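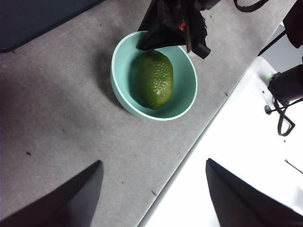 3.2 Fruit, bowls and storage

Fruit came in one delivery from the Gromusska store, late September. Sorted by hand on arrival. Anything with split skin or a soft stem end was left out, which brought the lot down to 569 pieces. Each piece got a number on a paper tag, kept with the bowl and not stuck on the skin (adhesive marks the skin and people notice it when they squeeze).

Storage was in round bowls, one fruit per bowl, uncovered. We tried shared bowls in the pilot and gave up on it. Fruit at the bottom bruised under the others and the contact spots ripened first. Single bowls take up a lot more room but the readings were easier to compare. Bowls were washed between fruits, no soap.

Room held at 73 F. Checks every morning for 20 days or until the fruit was judged too soft to serve, whichever came first. At each check: skin color against the Skivell card, firmness by thumb at the widest point, stem end, any smell. Fruit went back in the same bowl lying on its side, then turned at the next check so it didnt rest on one spot the whole time.

Color gave us the most trouble. Raters agreed well on the darkest and lightest skins, much less in between. Raised pores on the skin catch the light and a rater looking from one side may call the same fruit a full step lighter than a rater looking from the other. The bowl matters too, probably. Pale walls make a mid-green skin look darker than it does on the bench. Figure 4 gives an idea of the mottling that had to be scored as a single color.

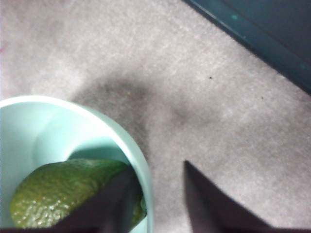
Figure 4. Green fruit with bumpy skin, lying in a pale mint-blue bowl. Skin mottled olive to yellowish green.

For mottled skins the rule was: score the larger area, note the other in the margin. Raters folowed this unevenly in the first days. Those scores are kept in the tables but left out of the fit in Section 4. De Haan cards were used as a backup when the Skivell card was worn, see Appendix B for the conversion.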